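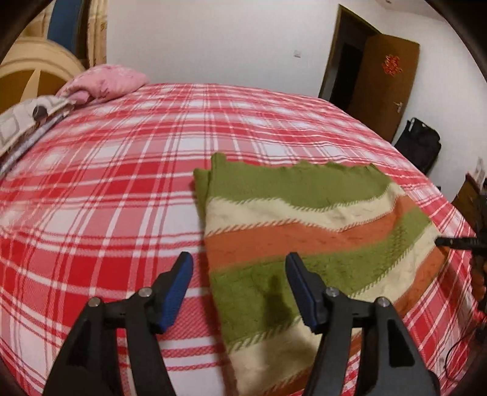 The striped blanket in green, cream and burnt orange, on the right half of the bed.

Knits on the Plaid Bed: a small gallery
Posted 15/08/2023

Every summer I take the warm things out of the closet, look at them one by one, and put them back in better order than before. This year I decided to do it on the bed. Many readers of my knitting page asked how I store wool and similar yarns in a small apartment. I do not have a special room for this. I have one bed, one shelf in the closet and two cotton bags with a drawstring, and it is enough.

The bed is covered by my red, pink and white plaid sheet. I like to work on it because it is smooth, and also because the squares help me. When I lay a sweater down, I can compare its side with the line of the plaid and see at once if it is straight. I learned this by accident some years ago and now I do not want to fold on any other sheet.

About the blanket

I knitted it during one long February, when there was snow in front of the door and I had no wish to go out. The green came from a Stamis shop that was closing, and the cream and the orange are both Burnar yarn. In total I used 18 balls, with around 900 grams of green alone. The pattern had only narrow stripes, and I changed it to wide ones. Wide stripes are more restful for the eyes, I think, and there are fewer ends to sew in at the finish, which is the part of knitting that I like the least.

You will notice that one green edge is not even. It makes small waves and little peaks. I was still learning how to bind off at that time, and I pulled some stitches more strongly than others. A friend advised me to undo it and make it again. I thought about it for a whole week and then left it as it was.

The dashes between the colors were added later, with a blunt needle. They hide the place where one color changes to the next. If you want to try this, please use a yarn that is a little thinner than the blanket, otherwise the line becomes hard and the blanket does not bend nicely.

For storage I fold this blanket in half, then in half again, and then I roll it loosely. A blanket with many folds keeps the marks until the winter. Rolled, it also fits at the back of the shelf, behind the bags.

About the sweater

The olive sweater was not made by me. I bought it at the Khaemba market, from a table where everything had the same price, and I have worn it for 7 winters. The knit is fine and very comfortable. It collects lint from every coat I own. Before I put it away I go over it with a soft brush, always in the direction of the ribs, and I do not try to catch each speck.

Here is my order for folding a large sweater. First the body goes flat, with the front down. Then I bring one sleeve across the back, with the other one still open to the side. I smooth the first sleeve with my palm from the shoulder to the cuff, and only after that I take the second. Last, the bottom comes up to the neck. When I fold both sleeves together, one of them always turns inside, and I find it in the winter with a deep line across the elbow.
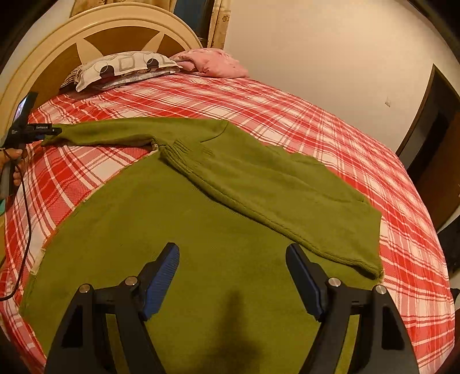
Olive-green sweater with one sleeve over the body and the other one out to the left.

The difficult place is where the sleeve joins the body. The knit likes to gather there. I pull it gently with two fingers, but I never press it with the iron -- the heat makes this sweater shiny, and it has happened to me once with a gray one.

The bags come from Visari and they are simple cotton, so the air can pass. I put a piece of cedar in each one and change it when I can no longer smell it. The sweater goes in one bag, the scarves and hats share the other.

Next I will do the socks, which need more patience, and those pictures will go on a separate page.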